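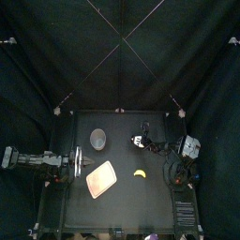

Planche à découper tachée d'orange, que faire ?

Gilmar Frota
Bonjour à tous. J'ai une planche couleur crème, avec une fine ligne plus foncée sur le pourtour, achetée il y a 3 ans. Un côté a viré à l'orange rosé depuis que j'y ai coupé des carottes et du curcuma frais. Le liquide vaisselle n'y fait rien, l'éponge qui gratte non plus. Je m'en sers surtout pour les fruits, bananes et pommes du goûter, et les épluchures partent dans un petit bac posé à côté. Est-ce récupérable ou faut-il la jeter ?

Jahangir Mondal
Récupérable, oui. Le pigment de la carotte se dissout dans le gras. Versez un peu d'huile de tournesol sur un essuie-tout, frottez la partie colorée, laissez dix minutes, puis lavez à l'eau bien chaude avec du liquide vaisselle. Pour le curcuma, c'est la lumière qui marche : la planche propre derrière une vitre en plein soleil, deux ou trois après-midi. En mai la mienne est redevenue presque blanche. Pensez à la ligne du bord — une vieille brosse à dents suffit.

Dimas Sembiring
Moi je l'aurais jetée, ça coûte rien.

Everaldo Seixas
Si la surface est très entaillée, je suis d'accord pour la remplacer. Sinon, pâte de bicarbonate et d'eau, une nuit, rincer le matin. Ça éclaircit sans tout enlever. Pas de javel et vinaigre ensemble, le mélange dégage du chlore.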